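Wrist cam results – floor-level reaching

fellalura
5 February 2023
Finally got through the January runs and I'm stoked! We trained the same policy twice, once with the head view only and once with the wrist view added, 3,021 demos each. With the wrist view the hand gets down to the carpet and stops at a sensible height far more often. Biggest jump was in reaches close to the base, where the head camera mostly sees its own arm.

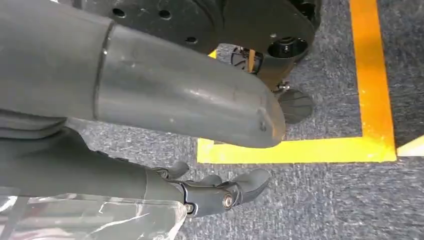

Wrist view, hand just over the carpet, base and caster behind.

You can see how much of the base ends up in view – the policy seems to use it as a landmark.

ernik
Love this. But is it a landmark or a crutch? Your yellow tape corner is in there too. I'd want runs with the tape pulled up before I believed it.

Joseph_E
Agree with ernik. Also 3,027 in your first post last month, 3,021 now?

fellalura
Dropped six with bad timestamps, sorry, should've said. Tape is a fair point. I did 11 trials on a different colour of carpet with no tape and it held up, but that's a small set.

ernik
11 isn't nothing, but I'm not sold yet.

jingyi.li
I'd mask the base out and retrain, much cleaner test than moving tape. Happy to share my masking script, Elton branch.

fellalura
Yes please! Starting it tonight.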